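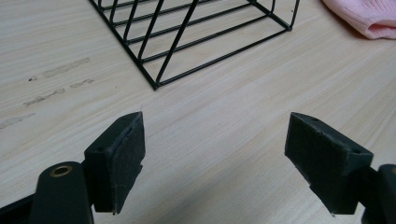
**8th October** – bench notes, knits and drying racks

Came in on a Sunday to get a head start on the winter accessories work, and the building was lovely and quiet. The light wood table is back in use for soft goods, and I'm glad of it, the pale top makes it so much easier to see what a knit is doing at its edges. It does have a few grey scuffs now. I had a go at them in March with a damp cloth and got nowhere, so I've stopped fretting.

Two things on the list for Nunanlow: how the pink knit sits when it's laid flat, and how it sits when it's draped over the black wire rack. They want to know which one to use in the shop, and they have 40 of the little racks on order already, so I suspect they're hoping for a particular answer!

### Laid flat

I started with the hat straight on the wood and didn't fuss over it. It's a fine rib and a very soft one, and it holds a crease more than I'd like. Smoothing from the cuff toward the crown seems the kindest direction – going the other way bunches the body up against the fold.

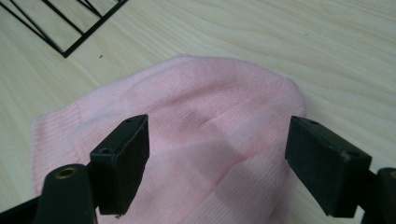
*Pink beanie on the table, cuff to the left, a few creases left in the middle.*

Notes to carry over to the Stanstead sheet:

- The cuff reads as a separate band even from standing height, which is nice for a display.
- Fuzz along the outline. A quick pass with the lint brush before anything goes on show, please, and put the brush back in the drawer.
- I'd like to try the Gallardo yarn in the same rib to see if it lies any flatter. There are 9 balls left on the shelf and I've put a note on them.

### Draped on the rack

The rack is a small, open thing in thin black wire, and I like the look of it with the pink over the top. Lower the knit slowly and let the bottom edge find the wire first, then ease the rest down. Dropped on from above it tends to go lopsided.
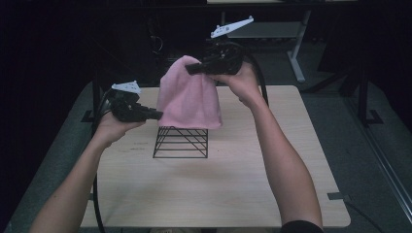
### Still to do

- Try the same drape with the Sarden sample, which has a heavier hand.
- Check whether the wire leaves marks after 50 minutes. Set the timer this time.
- Write up for Nunanlow, with flat and draped side by side.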